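Vutus pauses two-arm table sorting after grip fault

41 shares | 6 comments

The folks at Vutus have put their two-arm table sorting work on hold for a little while, after one of the grippers kept its hold on a part when it had been told to let go. The fault turned up in February, during a long run of 1218 picks, and no one was hurt — the cell was closed at the time, as it always is when the arms are moving.

According to a note the company sent to its customers, the trouble showed itself 63 times before a shift lead pressed the stop button. Most of those were small slips that the arms got past on their own, but the last one bent a finger on the right gripper, and that was enough for everybody to take a breath and call it a day. The work is fiddly, with one arm reaching into a white container of small, shiny metal pieces while spoons, a tray and a bowl share the same table.

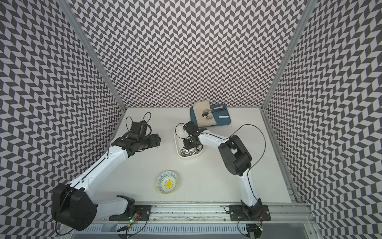 What happens next

Vutus has traced the fault to a setting carried over when the job was moved to new software from Prundard, and a fix is now being tried at low speed. Customers with the same setup are kindly asked to keep their cells shut, run at the slower rate and check the release setting before each shift.

Related items
Prundard opens second repair shop
Nedeljković plant adds night crew
Import rules for used robot arms: what buyers should know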